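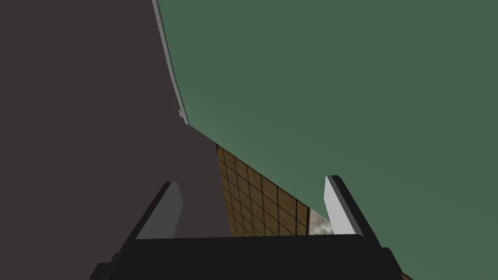
TROSTHORPE COLLEGE | ROBOTICS WORKSHOP | NEWS

Gripper settings corrected on kitchen cell model
March 2020

The workshop has finished a service of the gripper on its kitchen cell, both on the bench and in the simulator, after two weeks of jaw position errors. The cell went back on the booking sheet this month.

The wrist view from the simulated cell now shows both fingers open with nothing between them, light gray on the inner faces and black along the outer edges, with the gripper body across the bottom. That view is used as the reference for the open position. The arm is parked at a steep tilt for the check, so the tiles and the green surface sit at an angle behind the fingers.

The fault was first logged by Denise Mottram, who looks after the cell. The real gripper was closing short of its commanded position, and the simulated one was not. Runs that passed in the simulator dropped parts on the bench. Mottram traced the difference to two causes: a worn drive coupling on the real gripper, and an old zero offset left in the model file when the fingers were last changed.

The coupling was replaced with a Kershaw part from stock. Malcolm Haworth stripped and cleaned the finger slides, greased them, and set the fingers parallel with a feeler gauge before the screws were torqued and marked. The offset was then measured again from the hard stop and entered in both controllers. The old value has been removed from the shared folder.

A test of 800 open and close cycles followed, with the jaw position recorded at each end of travel. Readings stayed inside the workshop limit for the full run. Motor housing temperature leveled off at 56 degrees Celsius — warm, but below the point at which the drive reduces current.

"The model was right about the old fingers and wrong about the new ones," Mottram said. "Anyone changing fingers now has to fill in the offset on the same sheet, or the cell stays locked out."

The simulated room was left as it was. Ruth Lightfoot, who maintains the Uvari scene files, said the surfaces are kept plain so that the model loads quickly on the older machines. Collision shapes for the fingers were rebuilt to match the new parts. Users with saved scenes should reload the gripper file before their next run. Scenes saved with the old file will still open but will report the wrong jaw width.

The slides are due for grease again after the next block of bookings. Questions about the offset sheet go to the workshop desk.

COMMENTS (3)

Barry Cheetham
Does the new offset apply to the Rorwood arm as well, or only the kitchen cell?

Denise Mottram
Kitchen cell only. Rorwood has its own file and still has the old fingers.

Shirley Hollis
Reloaded the gripper file and my jaw width reads correctly now. The collision shapes needed a restart before they showed up.

Contact the workshop desk | © Trosthorpe College Robotics Workshop | Back to top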